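# Teaching by demonstration

**Teaching by demonstration** (also *show-and-copy*, or, in the older manuals, *programming by doing*) is the practice of getting a robot to perform a task by performing it first, either by taking hold of the arm and moving it or by steering it from a distance. It is an alternative to writing the motion out as code, and is usually chosen by people who have tried writing the motion out as code.

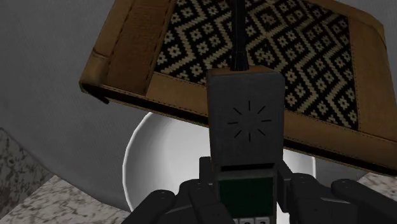

Readers of the Skidska manual have objected to the word "teaching" from the start, one of them writing that a recording played back to the machine is no more a lesson than a player piano roll is a music degree. The manual kept the word. Later editions added "training" as well, which pleased the same readers even less.

## Methods

### By hand

In hand guiding, the motors are set to hold the arm up against its own weight and otherwise give way. The operator pushes the arm through the task while the joint angles are logged. The method is quick to learn and needs almost no equipment beyond the arm. Its weaknesses are that the operator's own hands and sleeves tend to end up in the camera view, and that fingers are hard to guide. A person moving a wrist with one hand and a multi-jointed gripper with the other soon runs out of hands.

### By remote control

In remote control, or *teleoperation*, the operator works a separate device and the robot follows. The device may be a smaller copy of the arm, a glove, a pair of hand controllers or, in the leanest budgets, a keyboard. The operator stays out of view, and the recording holds only what the robot itself did.

The price is touch. Most setups send little or no feeling back to the operator, who therefore squeezes by eye. Beginners squeeze too hard. Experienced operators also squeeze too hard, but more smoothly.

### In simulation

Either method can be carried over to a simulated room, though guiding by hand then requires a real arm to hold. Simulated objects can be put back in place with a keystroke and do not have to be swept up. Against this, contact between fingers and an object is among the harder things to compute, and a grip that holds in software may owe more to the friction setting than to the operator. The Jistine users' guide devotes 3 pages to friction and advises readers to leave it alone.

## Recording

A single run through a task is called a *demonstration* or *episode*. It normally contains the joint positions, the commands sent by the operator, one or more camera views and a short label such as "pick up the handset." Labels are written by people, often late in the day, and their spelling varies.

Common practice is to start and end each episode with the arm at rest and to move the objects between episodes. If the objects are never moved, the robot learns where they were, and will reach for that spot with great confidence ever after.

Pauses are a known nuisance. An operator who stops to think before closing the gripper has also demonstrated stopping to think, and the copy will include the pause without the thought. Some projects trim these by software; others ask operators to think beforehand.

## How much is enough

No agreed figure exists. For a plain pick-up with one object, 50 demonstrations is a frequent starting point, chosen mostly for being round. The Sumampouw collection of household pick-ups reached 1,168 episodes before its keepers closed it, and its notes record that the last few hundred made less difference than a second camera did.

Failed attempts are treated in different ways. The older habit was to delete them. Grolteck's handbook keeps those in which the operator fumbled and recovered, on the grounds that the robot will fumble too and ought to have seen what comes next. Episodes that end with the object on the floor are filed separately and are said to be the most watched.

## Criticism

The usual complaint is that the robot can be no better than its teacher. This is not strictly true, as several uneven demonstrations can average out to a steadier one, but they can also average out badly: shown 2 ways around an obstacle, left and right, a simple learner may pick the middle.

A second complaint concerns cost. Demonstration is often described as saving labor, and does save the programmer's. The labor of the person at the controls is seldom included in the comparison.

## See also

- Gravity compensation
- Grasp planning
- Imitation learning
- Teach pendant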